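Sim kitchen, student project notebook
May 14, 2024 – entry by Tamara Iordache 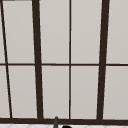 Goal for this session: find out why the Osell policy loses the target when the head camera pitches up between subtasks. Task is the usual one, move the cup from counter to rack, kitchen scene Wikby, fixed start pose.

Ran 30 episodes with the head free to move and 30 with head pitch clamped. Same seeds for both sets. Free head: 4 failures from the arm stopping mid-reach, all of them after the view had settled on the window over the sink. Clamped: none of that type. Two dropped cups in the clamped set, logged separately as grasp errors.

Working explanation is that the glass gives the image encoder almost nothing to use. The panes render as flat pale gray with no scenery behind them, so with the pitch up the only structure is the dark frame and, at the bottom, a strip of tile with the faucet spout and the top of a black rounded object. Hauser thinks the history buffer is too short and the policy simply forgets where the cup was. Both could be true. The buffer is cheap to test, so that goes first.

Checked and ruled out:
Camera intrinsics match the config file.
The lean in the thick mullions is perspective from the upward pitch. The window mesh is square in the scene editor.
Frame timestamps are monotonic in all logs.

Not checked: whether the head controller overshoots its pitch command. The plot for episode 56 of the older batch looks like it does, but joint logging was at the low rate then and I would not trust it.

Changes made:
Added a soft penalty on head pitch above the counter line. Weight is a guess for now.
Joint logging moved to full rate. Log files are over twice the size, so clear out the scratch folder before starting long runs.

Next:
Repeat both sets with the longer buffer, penalty off.
Put an outdoor backdrop behind the glass and rerun the failing seeds only.
Ask Trasthorpe whether the July demo rules allow a clamped head – the wording on fixed joints is unclear. If they do, we clamp it and treat the rest as a report topic.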